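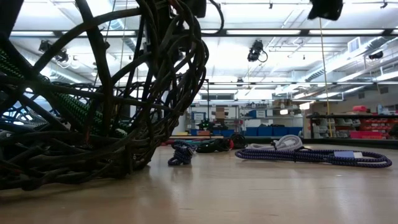 Photo: Stankevičius / Losden Home Pages

Trirkow hallway cabinet, two-door version

We bought this in January to replace an old shoe rack by the front door. It costs 900 at the Cokberg store and comes in one box that weighs more than I wanted to carry up a flight of stairs. Putting it together took most of an evening. The steps are clear until you reach the hinges, where the drawing shows the left door only. The right door uses the same screws in the other order.

The listed width is 70 inches and mine matches. Measure your baseboard first -- the back panel has no cutout, so ours stands a little away from the wall.
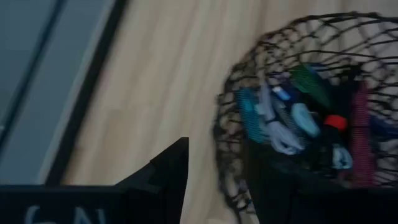 Small items in a round wire basket, with a comb on the left.

Shoes fit on the lower shelves if you turn them sideways. Boots do not fit unless you take a shelf out. The top drawer is shallow and fine for keys and mail, but anything taller needs to go somewhere else.

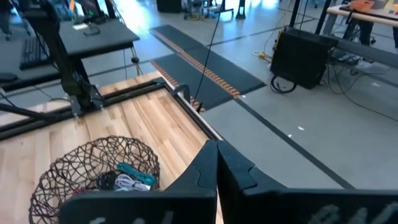 The finish has held up well over the winter. Salt wiped off with a damp cloth. One door began to sag after two months and I had to tighten the upper hinge, which has stayed put so far. The magnets are weak, and a slammed front door will pop both sides open.

I would buy it again on sale. At full price, look at the version with the deeper drawer first.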